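Section 2: Setting Up the Table and Putting Figures Away

The Ketudon storage set comes with a leaflet promising a clear table in moments. Treat that as advertising. With 32 small figures to put away, allow 19 minutes the first time.

1. Clear the tabletop completely. A half-cleared table is how small parts vanish.

2. Set the box to the right, with its long side square to you.

3. Put out one figure and practice with that before you bring out the rest.

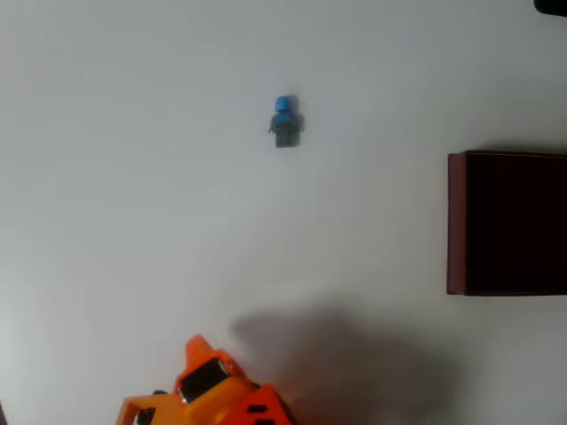
Spacing matters more than the leaflet admits. It tells you to pile everything against the box "for speed," and we have yet to see that save any time. A dark figure with a bright blue head, standing by itself on plain white with a wide gap between it and the maroon box, is easy to find and easy to pick up. Leave that much room if your table allows it.

4. Lift each figure by the body. Heads on older Elgate figures are said to be fixed. We wouldn't bet on it.

5. Lay figures flat in the box, no more than 2 layers deep.

CAUTION: Small parts are a choking hazard. Keep them away from young children, whatever the lid claims about being childproof.

Note: The "self-sorting" tray is a tray. You do the sorting. 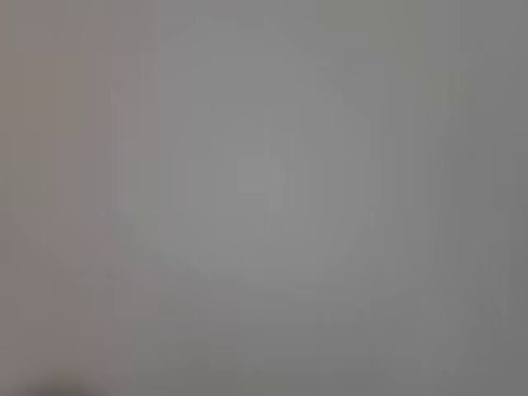
Do I need the divider that is sold separately?
Most people can skip it. A folded strip of card keeps two groups of figures apart just as well.

6. Close the lid and store the box level.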